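## Checking the finger pads in the Tangen kitchen cell

Great, you've got the arm homed and the simulator running! Now for the fun part – making sure both pads meet an uneven object properly.

1. Load the countertop layout and pick the sweet potato.
2. Set grip force to 6 and closing speed to 2.
3. Jog the gripper over the bowl and close it slowly.
4. Stop as soon as both pads touch, one on each side.

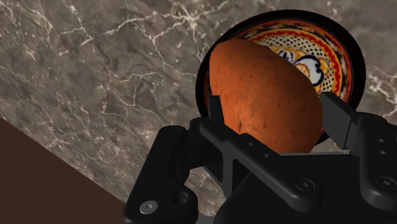
*Last changed: September, by Yavuz Ağca*

With the pads on opposite sides of the sweet potato, open the contact view and compare the two readings. A thick vegetable with a curved side is a terrific test, much tougher than a box!

5. If one side reads more than 8, open the gripper, shift it toward that side and close again.
6. Save the pose as `bowl_grip`.

**Note:** The pad offsets live in the Wosell settings file. Change one at a time – it's so much easier to see what each does.

**Caution:** Before you send the pose to the real arm, drop the speed to 1 and keep your hands clear of the linkage.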